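Nosby Small Packets, version 2
README and data card

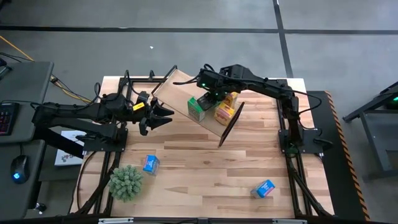 Nosby is a set of written records about small retail packets and boxes, the kind of thing that ends up in a kitchen drawer or on the counter by a till. It covers 212 items. Each one was measured, described and given a plain name, and most of them also appear in one or more table layouts, where several items are set out together with a tray or a small ornament.

The release is made up of text and CSV files. It can be read with a spreadsheet and needs no special software.

Maintained by Ha-rang Yoon. Last edited 6/25/16.

What is in the folder

items.csv
One row per item. This is the file most people want.

layouts.csv
One row per item per layout, 518 rows in all. Tells you which items were out together and whether each was on the table or in the tray.

names.txt
The list of plain names, in alphabetical order, with the wording to use for colours and shapes.

withdrawn.txt
Items that were in version 1 and have been taken out, with a short reason for each.

notes/
Loose notes by whoever was doing the measuring. Spelling not corrected.

Columns in items.csv

item_id
The letters NS followed by a number. Numbers are never reused. If an item was withdrawn its number stays empty.

plain_name
A short name that somebody would understand without seeing the item, for example "yellow box" or "pink and yellow snack packet". Lower case, no brand.

form
One of: carton, cube, flat box, bag, sachet, tube, tub, tray, ornament, other. "Carton" and "flat box" overlap a bit. We use carton for anything with flaps that was sold with food or drink in it, and flat box for the rest when the depth is clearly the smallest side.

main_colour, second_colour
Taken from names.txt. If an item has more than two colours, the two that cover the most surface are used and the others go in remarks.

length_mm, width_mm, height_mm
Measured with the item closed and standing on its base. For bags, length and width are taken with the contents shaken level and the bag lying flat. Printed sizes on the packet were not used.

weight_g
As weighed on the kitchen scales, with contents if there are any. See "Full and empty" further down.

contents
full, part, empty, or unknown. Unknown means sealed and not opened.

see_through
yes, partly, no. Boxes with a window are "partly".

remarks
Free text. Dents, torn flaps, stickers, anything that would make the item look different from a new one.

Columns in layouts.csv

layout_id
There are 70 layouts. The numbers follow the order in which they were set out and mean nothing else.

item_id
Matches items.csv.

place
table or tray. An item resting half on the tray lip is entered as tray.

area
The table is divided in the notes into upper left, upper right, lower left, lower right and centre. Upper is the long side furthest from whoever is filling in the sheet. The tray has left, middle and right only.

standing
upright, on side, upside down, or leaning. Cubes with no obvious top are entered as upright unless the print says otherwise. Bags are left blank.

touching
The item_id of any neighbour it touches or rests against. More than one is allowed, separated by a semicolon.

The table and the tray

The table has a light wooden top with pale planks. The planks run the long way and the joins between them are handy when you need to say where something is, but please do not use them as a ruler. They are not all the same width and the file does not record them.

The tray is clear acrylic. It was chosen by A-yeong Hyun after trying a white one, which made the pale cartons hard to tell from the base. The clear one has its own difficulty: the wood grain can be made out through it, so a packet in the tray and a packet on the table can look much the same from directly above. That is why place is a column of its own and has to be filled in at the time. Several rows in version 1 were filled in afterwards from memory and they were the ones with the most mistakes.

The tray can be tilted. Layouts only record the side an item ended up on when the sheet was filled in, and say nothing of how it got there. If you are studying how packets slide, this set will not help much.

The green plant

One item that people write in about is the small artificial succulent, plain name "green plant". It is in the set as an ornament. It was put in so that there would be something on the table with no flat sides and no print, and it is often left out near a corner. It has a row in items.csv like everything else, but height_mm is approximate in its case: the leaves are spiky and the reading depends on which tip you measure to. Sun-ja Byun measured it, then Man-sik Choo measured it, and the two figures did not agree. The larger is the one in the file.

Names and colours

We spent longer on names than on measuring. The rules we settled on are these.

Use the colour you would say first. A box with a blue face and white sides is "blue and white". The printed face goes first even if the white covers more.

Do not name a colour from the brand. Several packets have a house colour with a fancy name and those are all entered under the nearest ordinary word.

If two items would have the same plain name, add the form. If that is still not enough, add a size word (small, large). If they are still the same, leave them the same. The item_id tells them apart. There are several blue and white boxes in the set and a few of them share a name. This is not an error.

"Snack packet" is used for bags and soft packets of anything eaten by hand. It does not mean crisps in particular.

"Clear" is for the tray and for windows. For boxes that let a little light through, put "partly" under see_through and leave the colour alone.

How the items were chosen

Gun-woo Myung bought the first lot in May from the shops nearest to the room we use. Anything larger than a shoebox was left on the shelf, as was anything that needed a fridge. After that people brought things from home. The result leans heavily towards sweets, biscuits, tea and small boxed bits and pieces, and there is very little in the way of tins or jars. Glass was left out altogether.

Duplicates were kept where the two copies had worn differently. Otherwise one copy was entered and the other eaten or given away.

Full and empty

Weights are the weakest part of the file. Some cartons were emptied between one layout and another, and the weight in items.csv is the last one taken. If a row says "part", the weight is only good for the day it was written down. If you need weights for anything that matters, buy the packet and weigh it.

Soft packets also change shape as they are used. A full bag that stood up by itself in an early layout may be flat in a later one. The measurements were not repeated.

Setting out a layout

For anyone adding to the set, these are the steps we follow.

1. Wipe the table and the tray.
2. Take items from the shelf box without looking for a matching set. A mix of cartons, cubes and bags is best.
3. Place some in the tray and some on the table. Leave a few on their sides.
4. Fill in the sheet straight away, tray first.
5. Have a second person read the sheet back against the table.
6. Return everything to the shelf box and note any damage under remarks.

The sheet has room for an ornament. It can be left blank.

Changes from version 1

Forms "packet" and "bag" have been merged under bag. The word packet is still used in plain names.

The column side has been renamed standing and now allows "leaning".

Items with glass parts withdrawn.

All lengths are now in millimetres. Version 1 had a mixture, and a handful of rows had the width and the height the wrong way round. The ones we found are fixed.

The misspelling "carten" has been corrected throughout. If your scripts were looking for it, sorry.

Known problems

Some rows in layouts.csv have nothing under touching where there should be something. An empty cell means "not noted" and should not be read as "touches nothing".

The area column is coarse. Two items in the lower right could be side by side or a good hand's width apart.

A few items were bought on offer and have a price sticker over part of the print. The sticker colour is not counted in main_colour or second_colour.

Packaging gets redesigned. A packet bought now may not match the colours given.

Use

The files may be used for teaching, sorting exercises, labelling practice and the like. Please keep the item_id if you pass rows on to anyone, and say which version they came from. The names and colours are our own descriptions and have nothing to do with the makers of the packets.

We would rather it was not used to compare products with one another. The items were not chosen for that and the weights are not good enough.

Corrections

Send corrections to Ha-rang Yoon with the item_id, the column, what it says and what it should say. New items go to A-yeong Hyun. If you are sending a new item, measure it before you open it, and again afterwards if the shape has changed.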